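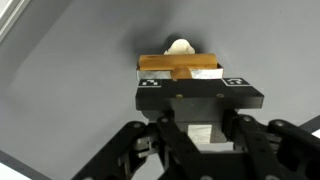 4.2 Complaints after street stops in Jimgate

In this section we look at how residents of Jimgate used the complaint procedure after they were stopped by the police on foot. The city changed its form in September, and the new form asks the person to say whether he or she believes that race or language played a role in the stop. Before this change, such information appeared only if the person wrote it in the free text. Petridis and Psarras read all 206 complaints in the archive and coded them separately. When they did not agree, Economou made the final decision.

The first result concerns the time of filing. Most complaints from the older form were filed within two days after the stop. With the new form the delay became longer, and in 39 cases the person first spoke with a lawyer or with a local association. 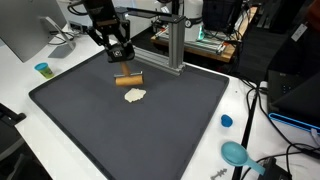 We do not interpret this delay as a lack of trust only. The new form is four pages long, and two of our interview partners told us that they needed help to understand the word "detention" in question six. One of them, a bus driver from the Datdale district, had been stopped on the way home after a night shift. He filled in the form three times before he sent it.

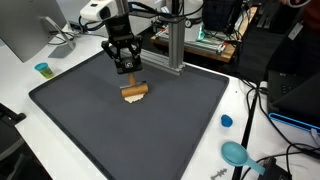
Figure 4. Roller held by the gripper, resting on a sheet of dough on the gray tray.

The second result concerns the police reports that belong to the same stops. A report was available for most complaints, but the two texts often describe the beginning of the encounter in a different way. The reports usually start with the refusal to show a document. The complaints start earlier, with the first words of the officer. Xu (Section 3) has noted the same pattern in the Sotiropoulos corpus, where the reports are shorter and were written by fewer officers.

In 14 complaints the person was arrested and the charge was later dropped. We treat these cases as a separate group. The outcome of the charge was known to the reviewing officer in all of them, and it is difficult to say how much this knowledge had influence on the decision.
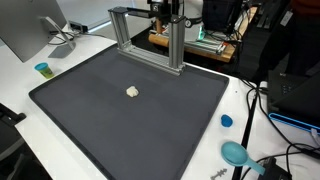 Triantafyllou has suggested to compare this group with complaints where no arrest took place but force was recorded. We followed this suggestion in part. The records on force are kept in another office, and access was given to us only for the central precinct. The comparison for the remaining precincts is left for Section 5, together with the question of body camera recordings, which were requested by the complainants but not always stored long enough.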